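Two weeks in with the Jundska gripper on the left arm and the Slaoui on the right. Notes below, mostly for my own benefit.

Payload first. The Jundska is rated for 600 g at the fingertip and I believe it. The Slaoui is rated higher, but at full opening it sags a little.

Closing speed: I run both at 40 per cent. Any faster and the plates chatter against the wire rack when the arm lets go.
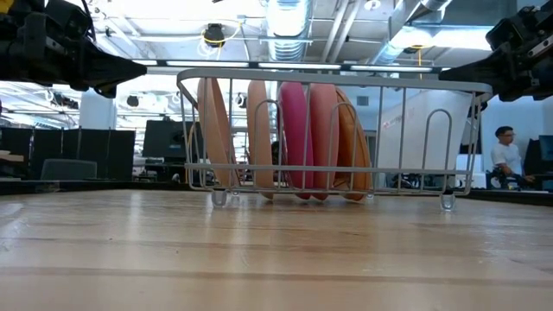 Which one would I buy again for thin, flat things? The Jundska, mainly for the narrower fingertips and a force setting that stays where I leave it.

The Slaoui wins on cabling – one connector at the wrist, and swapping it takes 3 minutes. The Jundska needs two and a hex key.

Controller is the Uvum for both. Albane Bouvier tried the Butent on the same task and got 35 ms more delay on every close command. You notice it most on the release.

Octavio Acuña asked about rubber pads. I've used them on both. They help on glazed plates and make no difference on plastic ones.

Next up is the wrist camera mount, which will have to wait until December. Settings file goes up once I've tidied the comments.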